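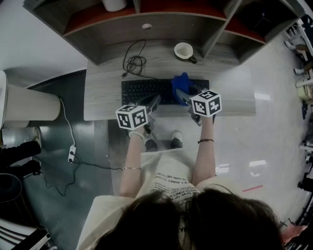
At the desk, keyboard in front.

Utmont Vaccine Trials Liaison Group
Minutes of the November meeting
Held in the second floor room, Mellstead Health Center, start 2:10 p.m.

Chair: Atif Awan
Present: the chair, the trial physician, the study nurse, the pharmacist, the data manager, the two lay members, the school health adviser (by telephone, items 1 to 5)
Apologies: the laboratory lead, who sent a written report

1. Minutes of the previous meeting

The minutes were accepted with one correction. Under item 4, the sentence "the second dose was delayed for all participants" should read "the second dose was delayed for all participants at the Paracha clinic." The Mellstead participants received their second dose inside the planned window. The secretary will send the corrected page.

2. Matters arising

The new refrigerator alarm at Paracha is installed and was tested by the pharmacist. The old alarm only made a sound in the corridor, and during the night there is no person in the corridor. The new one calls the telephone of the pharmacist on duty.

The question of parking for participants is still open. The owner of the lot behind the clinic has not answered our two letters. The study nurse will visit the office in person.

3. Progress of the Nenumik booster study

The trial physician reported. Enrollment is closed, with 224 adults in the study. All have received the first injection and the second injections are complete except for the participants named in the physician's separate list, which is confidential and is not attached here.

The physician reminded the group that the study compares two booster schedules of the same influenza vaccine, the short interval and the long interval. It does not compare the vaccine with a placebo. One lay member said that several people in town believe that half of the participants are receiving salt water. The physician asked that members correct this when they hear it, but politely, and that they do not discuss which schedule any person is in.

The blood samples from day 28 are with the laboratory. Samples for day 180 will be collected in spring. The physician does not wish to speak about antibody results before the laboratory has finished the full set. The chair agreed, and asked that this is also respected in conversations outside the room.

4. Safety report

The trial physician read the safety summary. Most of the reported reactions are a sore arm, tiredness and mild headache, and they passed within the diary week. Two participants went to a hospital during the period. One had a broken ankle after a fall from a ladder. The other had a chest infection, which the independent safety monitor judged to be not related to the vaccine. Both are at home again.

The second lay member asked who pays the monitor, and if a person who is paid by the study can be independent. The physician explained that the monitor is paid from the study budget — as is usual — but is appointed by the ethics board, and only the board can end the appointment. The lay member was satisfied with the answer but would like to see it written in the participant booklet. The chair supported this.

Action: physician to draft one paragraph for the booklet.

5. Letter to schools

The school health adviser presented the draft letter to parents about the seasonal flu vaccine. This letter is separate from the Nenumik study and the group discussed if it is correct that it comes from us. After some discussion it was agreed that the letter should carry the name of the health center only. If our name stands on it, parents may think that children are being invited to a trial.

Comments on the text:

The first page is too long. The date and place of vaccination should come before the history of influenza.

The word "immunogenicity" should be removed. "How well the body responds" is enough.

The consent slip must say clearly that a parent can change their mind by telephone until the morning of the vaccination.

The adviser thanked the members for the comments and left the call at 3:05 p.m.

6. Participant diaries

The data manager reported that 66 paper diaries from the second injection have not come back. Reminders were sent by post. The return is worse at Paracha than at Mellstead, and the study nurse thinks the reason is the envelope, because at Paracha it was given without a stamp until the mistake was noticed.

The group discussed telephone reminders. The first lay member was against calling in the evening. The data manager prefers the evening, because during the day most people are working and do not answer. It was agreed to call between 5 p.m. and 7 p.m., one time only, and to leave no message with medical content.
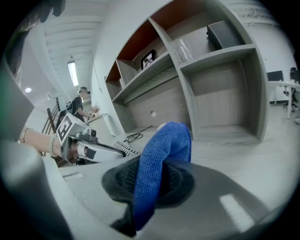 Close to one hand, with the shelving behind.

A diary which arrives late will be entered with the real date of arrival and marked as late. The data manager will not complete any missing line by telephone, as the protocol does not permit it. The physician confirmed this.

7. Cold chain and storage

The pharmacist reported one temperature deviation at Mellstead. The door of the small refrigerator was not fully closed after a delivery and the temperature went above the limit. The doses inside were placed in quarantine and the manufacturer was asked for advice. None of these doses was used. The quarantine continues until a written answer is received.

The pharmacist proposes that each delivery is signed by the person who closes the door, and not only by the person who accepts the boxes. Agreed. The form will be changed before the next delivery.

8. Report from the laboratory (written)

The laboratory lead writes that the day 28 samples arrived frozen and in good condition. The tests are done in batches, and samples from both schedules are mixed in each batch. One batch must be repeated because the control sample gave a value outside the accepted range. This repeat is expected and does not change the date of the report.

The first lay member asked if the repeat means that more blood is needed. The physician answered no, there is enough material from each participant.

9. Public evening

It was proposed to hold an open evening for participants and families when the results are ready. The library hall is possible but has poor heating. The chair would like a short talk, with most of the time for questions. The secretary will ask for the price of the hall and of hot drinks.

The physician noted that participants should receive their results letter before the evening takes place, so that they do not learn it first from a neighbor. All agreed.

10. Other business

The chair asked that papers are sent at least five days before the meeting. This time the safety report came the evening before, and two members could not read it fully.

The lay members' travel forms are to be given to the secretary by the end of the month. Receipts are needed for the bus also.

11. Next meeting

In January, same room, same hour. The laboratory lead hopes to attend.

The meeting closed at 3:50 p.m.

Actions

Secretary: corrected page of the minutes; price of library hall and drinks
Study nurse: visit about the parking lot
Trial physician: paragraph on the safety monitor
Data manager: telephone reminders for diaries
Pharmacist: new delivery form; answer from the manufacturer to be sent to all members when received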